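About Conneely Mower & Garden

Conneely Mower & Garden repairs, services and sells lawn mowers, string trimmers, hedge cutters and snow blowers. The shop is on Skultside Road, behind the feed store. Dalia Petrauskas opened it with one workbench and a used blade grinder, and she still runs the counter most mornings.

We work on gas and battery machines. Most of what comes in is walk-behind mowers with dull blades, stale fuel or a carburetor that needs cleaning. We also do belts, pull cords, wheel drives and deck repairs. If a repair will cost more than the mower is worth, we tell you before we start.

Piret Lūse joined as head mechanic and set up the battery side of the shop. She tests packs and chargers, replaces switches and motors, and keeps a shelf of tested used packs for older models that are hard to find parts for.

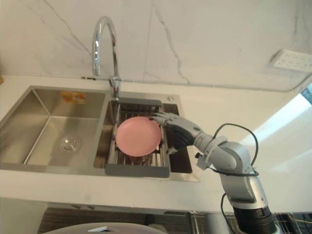 Last year we sharpened 3,054 blades and finished 1,587 full services. April is our busiest month, and the wait then can be two weeks or more. Winter is much quicker – bring the mower in after the last cut and it will be ready before the grass is.

We are a dealer for Emetti walk mowers and Golora trimmers. Every new machine is put together, fueled or charged, and run in the shop before you take it home. The first blade sharpening is free if you bring it back within a year.

Parts are kept in the back room, with more than 1,000 items on the shelf. Please bring the model number, or the old part if you have it. We can usually order what we don't stock.

Pickup and delivery is available inside the town limits for a flat fee. Riding mowers need to be booked ahead – the trailer only holds one. Please drain the grass bag and take anything loose off the deck before we come.

For prices and opening hours, call the shop or stop by the counter. Sharpening is done while you wait if the blade is already off the mower.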